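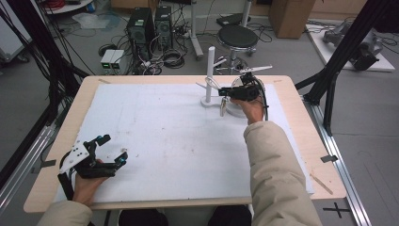 *Hand-held grippers at the cup stand, Sencombe workshop.*

## About Sencombe

Sencombe is a small robotics company. We teach robot arms to handle household objects: cups, bowls, tags, clips, lids, and the other small things that people pick up all day. We started with two people and one arm, and there are 14 of us now. Toivo Tikkanen founded the company and still runs the workshop.

Most of our work starts with people. An operator holds a gripper in each hand and does a task at the table, and the recordings from those sessions are used to train the arms. A new task usually needs 2000 recordings before we try it on a machine. Some need more. Anything that hangs or swings needs more.

We have two product lines. Zurard is the software that sorts and checks the recordings. Ploravis is the training package we supply to customers who already own arms and want them to do table work. Both were written here, and both are supported by the people who wrote them — if you call with a problem, you will probably talk to the person who has to fix it.

## Open days

We open the workshop to visitors on the first Tuesday of the month, except in August. It is a working day for us, so what you see depends on what is on the tables. There is no stage and no slide show.

A visit lasts 2 hours and goes like this:

- A short talk by Toivo or one of the engineers
- Time at the tables while operators work through their tasks
- A turn with the hand-held grippers, if you want one
- Questions, with coffee

We take 6 visitors at a time. Larger groups are split, and the second half waits in the front office until the first half is done. School groups are welcome from ninth grade up.
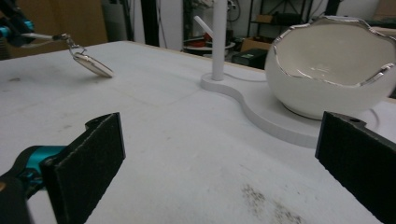 People who try the grippers are often surprised by how slow they have to go. You lose the feeling in your fingertips and have to watch the jaws instead. Picking something up is the easy part for most visitors. Putting it where it belongs takes longer, and hanging a small item takes longest of all. Our operators practice for two weeks before we keep anything they record.

Please wear closed shoes and tie back long hair. There are cables on the floor, and we ask visitors to stay on the marked side of each table while work is going on. Bags and coats stay in the front office. You may take photos at the tables but not of the computer screens.

## Where we are

The workshop is on the ground floor of the Menzies building, at the back. Use the loading dock entrance and ring the lower bell. The upper one belongs to the print shop. Parking in front is for the print shop too, so please use the gravel lot across the road.

## Visiting and working with us

To book a place, write to the front office with the month you prefer and the number of people in your group. We answer within a week. Companies that want to see a test with their own objects should say so when they write — we need the objects in hand ahead of the visit so an operator can spend a day with them.

We hire operators twice a year, spring and fall. No background in robotics is needed. Steady hands and patience are, and we pay for the training weeks.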